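Cellule Povberg — fiche de données et notice d'entretien de la caméra de poignet

Jeu de données Flundus, lot de maintenance. Document tenu par l'atelier Ruvimex, site de Mackay.
Révision du 28 février 2019

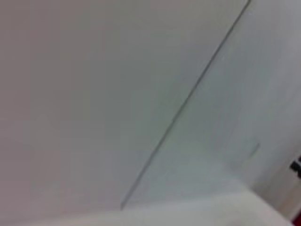 1. Objet

La présente fiche accompagne les images enregistrées par la caméra de poignet de la cellule Povberg au cours des opérations de réglage et d'entretien. Elle précise le contenu du lot, l'état de la machine lors des prises de vues et les opérations à effectuer avant toute remise en service. Elle s'adresse aux équipes chargées de la cellule ainsi qu'aux utilisateurs du jeu Flundus.

Les images de production font l'objet d'une fiche distincte et ne doivent pas être mélangées à celles-ci.

2. Contenu du lot

Le lot comprend 1 308 images fixes, réparties en 2 dossiers :

reglage/ — vues prises pendant l'alignement de la caméra et de la pince
entretien/ — vues prises lors des nettoyages, des contrôles de câbles et des remplacements de pièces

Chaque dossier contient un fichier journal.csv indiquant, pour chaque vue, l'identifiant de l'opération, la position articulaire du bras et l'état de la pince. Les champs non renseignés sont laissés vides ; ils ne valent pas zéro.

3. Qualité des images

Les vues floues sont conservées. L'image placée en tête de cette fiche en est représentative : de grandes surfaces claires et unies, une ligne sombre en diagonale, une forme blanche aux contours mous au premier plan. Peu de détails y sont exploitables, hormis la ligne elle-même et une petite zone rouge dans l'angle inférieur droit.

Les utilisateurs qui entraînent un détecteur de netteté trouveront dans ces vues des exemples négatifs utiles. Pour l'étalonnage géométrique, elles doivent être écartées. Le champ « nettete » du journal est attribué à la main et prend les valeurs bonne, moyenne ou insuffisante. Aucun seuil automatique n'a été appliqué.

Les objets de premier plan dont la nature reste incertaine portent l'étiquette « indetermine ». Il est demandé de ne pas la remplacer par une supposition, même lorsque les vues voisines semblent donner la réponse.

4. Mise en place de la caméra

4.1 Placer le bras en position de service et consigner l'énergie conformément à la procédure du site.
4.2 Déposer le capot du poignet. Vérifier que le câble de la caméra décrit une boucle libre et ne frotte pas contre la bride.
4.3 Nettoyer l'optique avec un chiffon non pelucheux. Les solvants sont proscrits.
4.4 Présenter la caméra sur son support et serrer les 2 vis en alternance, sans bloquer.
4.5 Placer la mire à 400 mm de l'objectif, régler la mise au point, puis bloquer la bague.
4.6 Terminer le serrage et relever une vue de contrôle.

Si la vue de contrôle reste floue alors que la mire est à la bonne distance, reprendre à l'étape 4.3. Un second échec impose le remplacement du module complet ; l'objectif seul n'est pas fourni en rechange.

5. Entretien courant

Avant chaque série : contrôle visuel de l'optique et des mors de la pince.
Après tout choc signalé par le contrôleur : reprise complète de la section 4, même si l'image paraît correcte.
En juillet, à l'arrêt annuel : remplacement du câble de poignet et sauvegarde des paramètres du contrôleur.

Toute intervention est consignée dans le registre de la cellule. Une intervention non consignée entraîne le retrait des vues correspondantes du jeu de données.

6. Limites connues

L'éclairage de la cellule n'est pas asservi et les teintes des surfaces claires varient d'une série à l'autre. La balance des blancs étant automatique, les valeurs colorimétriques ne doivent pas servir de mesure.

Les positions articulaires proviennent du contrôleur et n'ont pas été recoupées par un instrument externe. Un léger décalage entre l'horodatage du bras et celui de la caméra subsiste dans le dossier reglage/.

7. Conditions d'utilisation

Usage interne et recherche. La redistribution est soumise à l'accord écrit de Ruvimex. Toute publication doit mentionner le nom Flundus et la révision de la fiche utilisée.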